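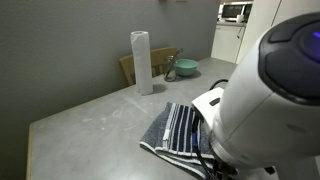 White robotic arm beside the gray table, Furnolley

About Nimri

Nimri is a small company for the repair and the supply of computer mainboards. We work mostly with older boards, the kind that still runs in a print shop, in a dental practice or behind the counter of a parts store. The manufacturer has often stopped the support for such a board many years ago, but the machine that depends on it is still good and nobody wishes to replace it.

The company was started by Ayman Ghanem and Birgit Teuber. They met at the service department of a computer wholesaler in Natthorpe, where Ayman did the soldering work and Birgit answered the telephone. Each week Birgit had to tell customers that their board could not be repaired. Ayman thought that many of them could be. In the evenings they began to take such boards home, with permission, and after one winter they had a shelf of working ones and a list of people who wanted to buy them.

Today we have 2 locations. The workshop and the office are in Furnolley, and the stock is still in Natthorpe, in the same street as the old wholesaler. We keep 931 different board models on the shelf at this moment. The number changes every week, so please ask before you drive to us.

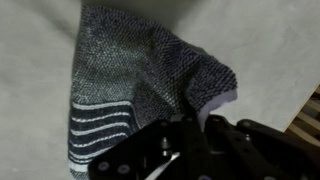
What we do for you

Board repair. You send us the board, without the processor and without the memory if possible. We measure the voltages, replace the capacitors that are tired, and test the board under load overnight. You receive a written report in which each replaced part is named. If we cannot repair it, you pay only the return shipping.

BIOS recovery. When an update was interrupted by a power failure, the board often shows a black screen and does not start anymore. In most cases the chip itself is healthy and only its content is damaged. We read the chip out, keep a copy of the old content, write the correct version and put your serial number and network address back in their place. This last step is forgotten by many shops, and then the license of the software does not work the next morning.

Memory matching. Old boards can be very particular about memory. Two modules can have the same size and the same speed on the label, and the board will accept one and refuse the other. Hadi Zoubi has built a list of combinations which we have tested ourselves, and it has now more than 500 entries. If you buy memory from us, we try it first in a board of your model.

Replacement boards. For companies with several equal machines we can put one or two tested boards aside. They stay on our shelf with your name on them, and we ship them on the same day if you call before 2 in the afternoon.

Pivbridge

Pivbridge is the adapter we developed for our own bench. It connects to the BIOS chip while the chip is still soldered on the board, so there is no need to heat it and take it off. Femi Onuoha drew the first version and Ziad Geagea wrote the software for it. Other repair shops saw it and asked if they could have one too, so since last December we sell it in small series. It supports 130 chip types. The software runs on Windows and Linux, and the updates are free of charge for as long as you use the adapter. The manual exists in English and German. Birgit wrote both, and she is happy to receive corrections.

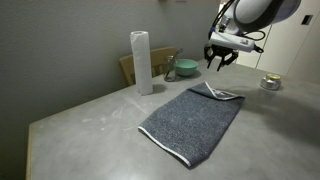
Who you will talk to

Birgit reads all the mail and makes the offers. Ayman and Femi do the repairs. Hadi is responsible for the stock in Natthorpe and for everything that concerns memory. Ziad takes care of Pivbridge and of this website, and he answers technical questions on Wednesday, when he has the telephone beside him the whole day. On other days please write an e-mail, it will reach him faster.

We don't repair notebooks, telephones or game consoles. We also don't recover data from hard disks, but if the disk is healthy and only the board is dead, we can help you to read it from another machine.

How to send us a board

Please write to us first and tell us the model and the revision. The revision is usually printed near the memory slots in small letters. Pack the board in an antistatic bag and then in a box with enough paper around it, and protect the processor socket with its plastic cover. Put a note with your name and the description of the fault inside the box. Boards can also be brought in person to the workshop in Furnolley, please ring the lower bell.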